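Ruawai Table Talk > Hosting and Dinners > Candles at the table: yes or no?

Started by grosura_kitchen
Aug 10, 2025

I'm having 11 people over in September for my mother-in-law's birthday and my husband has announced that candles on a dinner table are "a restaurant trick." He wants the overhead light. The overhead light makes everyone look like they are waiting on test results. I said I'd ask people with taste, and then I came here.

Questions: how tall, how many, and do I have to buy the expensive ones?

Trilok D.
Yes to candles. Low ones. If I have to lean sideways to talk to the person across from me, I'm going to stop talking to them, and they may be the only one I like.

Unscented. I can't stress this enough. I once ate a whole roast chicken that tasted of vanilla cupcake.

majdi_aj
Disagree on low. Low candles light you from under the chin and the whole table looks like it's telling ghost stories. Tapers, with the flame above eye level, and thin enough to see past. That's how my grandmother did it and people stayed at her table until 2 in the morning. Some of them we had to ask to leave.

Trilok D.
Your grandmother also didn't have a ceiling fan, I'm guessing. Tall taper plus fan equals wax on the potatoes.

majdi_aj
Turn off the fan.

Trilok D.
In September. With 11 people and an oven on. Sure.

Lungile B.
While you two work that out – on cost. I've burned the fancy beeswax and I've burned the plain box of 30 from the hardware store, and the box is fine if you put the candles in the freezer for 60 minutes first. They drip less. My sister says this is nonsense and she may be right, but I've done it for years and I'm not stopping now.

grosura_kitchen
Freezer is full of the birthday. Would the fridge do?

Lungile B.
I'd think so? Worst case you have a cold candle.

Sindach
Going against the crowd: your husband has half a point. Older guests like to see their fish. Put a lamp on the sideboard, keep the overhead off, and let the candles be decoration. My father-in-law spent one very romantic dinner of ours cutting up a napkin.

majdi_aj
Fine, a lamp. I'll allow a lamp.

Asuka K.
Nobody has talked about holders, and a wobbly holder ruins more dinners than height does. I like pressed glass with a wide foot. It's hard to knock over, and the ribs catch the light so it looks like more candles than you paid for. Mine have the bell-shaped base and a wavy rim on the cup: 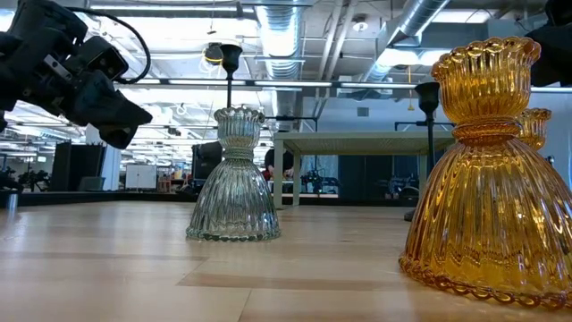
Lungile B.
Oh, I like those. How do you get the wax out of the cups? Mine have had the same stub in them since my last apartment.

Asuka K.
Warm water, not hot, and let it sit. Then a wooden skewer. Never a knife. I used to have one more holder than I do now, and the difference is a knife.

If the candle is loose, wrap a strip of foil around the bottom. Don't melt it in place or you'll be back at the skewer.

Trilok D.
Noted that the photo contains no tapers over eye level.

majdi_aj
Noted that it contains no tea lights either.

Kalteck46
I go the other way entirely and use the dimmer. 500 lumens, roughly, turned down halfway. No wax, no foil, no freezer. You people have made this into a second job.

Lungile B.
You have a dimmer in your dining room and you still came into a candle thread.

Kalteck46
I was looking for the soup one.

grosura_kitchen
OK. Current plan is lamp on the sideboard, medium candles, unscented, in glass, fan on low until the potatoes come out. I read this to my husband and he said "medium is what people pick when they're scared," so he's in charge of the playlist now and nothing else.

Next problem is where to seat his brother. I'll start a new thread.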